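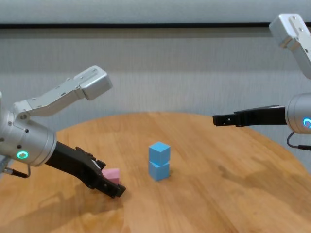 Oiling a round table - ring marks and which oil

Started by marlpit, March 18, 2026

I've got a round table, light brown, came from my aunt. No idea what was on it originally but it's gone dull in the middle and there are two pale rings where mugs have been. I want to sand it back and put an oil on. I've read so much now that I'm more confused than when I started. Half the pages say Danish oil, the other half say hardwax.

I have a tin of Hopkin table oil left over from doing the shelves in January. Would that do? I don't want it to go orange. It gets used for every meal and my two do their homework on it.

tessgate
Are you sure it isn't lacquered? Put a drop of water somewhere it won't show and leave it ten minutes. If it sits there as a bead you've got a film finish and you'll have to get all of it off before oil will do anything. If it darkens the wood you're already down to oil or bare.

Pale rings usually mean the finish has gone cloudy, so my guess is lacquer. Black rings are in the wood itself and a lot harder to shift.

Ollerby
Is it solid or veneered? Look at the edge and the underside. If the grain on top doesn't carry on over the edge, go very gently with the sander. I went through the veneer on a sideboard in one pass and there is no fixing that.

marlpit
Did the water test, it beads. Looked underneath and the grain does match, so I think solid. Four boards joined as far as I can tell.

tessgate
Then it's stripper or sanding. I'd sand. 80 if the lacquer is thick, then 120, then 180 and stop there. Don't go up to 240 for an oil, the surface gets too closed and it won't take.

Efa Gape
I'd disagree with that. I finish all my tables at 240 and the oil goes in perfectly well, it just takes a bit less of it. At 180 you can feel the grain when you wipe it down and crumbs stick. It depends on the oil more than the grit. Read the tin.

tessgate
The tin on the one I use says 150 to 180. I've tried both and the 240 patch wore through first.

Efa Gape
On the same table?

tessgate
No, different tables, same oil. So all right, not a proper test.

bruno_k
Whatever you pick, the thing with a round top is the sander. People go round and round following the edge and you end up with swirls across the grain that only show once the oil is on. Go with the grain in straight lines, right off the edge, and keep the machine flat as it leaves or you'll round the edge over.

Wipe it with white spirit before you oil. That shows up any scratches you've missed.

Lech Zieliński
The leftover Hopkin will be fine if it hasn't skinned over. Give it a proper stir, the solids settle. It does yellow a little. If you want it to stay pale, the Cekmont white-tinted one is what I'd buy, but try it on the underside first as it can look chalky on a light timber.

Thin coats. Put it on, leave it 15 minutes, wipe off everything that hasn't gone in, and I mean everything. Sticky tables are nearly always oil that was left sitting on the surface.

Ollerby
And lay the rags out flat outside to dry, or soak them in water before they go in the bin. Oily rags in a heap can catch fire on their own. My neighbour lost a shed that way.

marlpit
Didn't know that about the rags, thank you. How many coats? And how long before we can eat off it?

Lech Zieliński
Three for a table in daily use. A day between coats, longer if the room's cold. You can use it carefully after the last coat has had a couple of days but keep hot things and wet things off it for two weeks.

bruno_k
I'd still say hardwax for a family table. Oil looks nicer but you'll be redoing it every year.

Efa Gape
Every year takes me half an hour with a cloth. Hardwax is harder to patch when one bit gets damaged.

marlpit
I'll go with the oil as I've already got it. Sanding to 180 on the top and I'll try 240 on a bit underneath to see for myself. Will post when the second coat's on.

tessgate
Do the underside too, at least one coat.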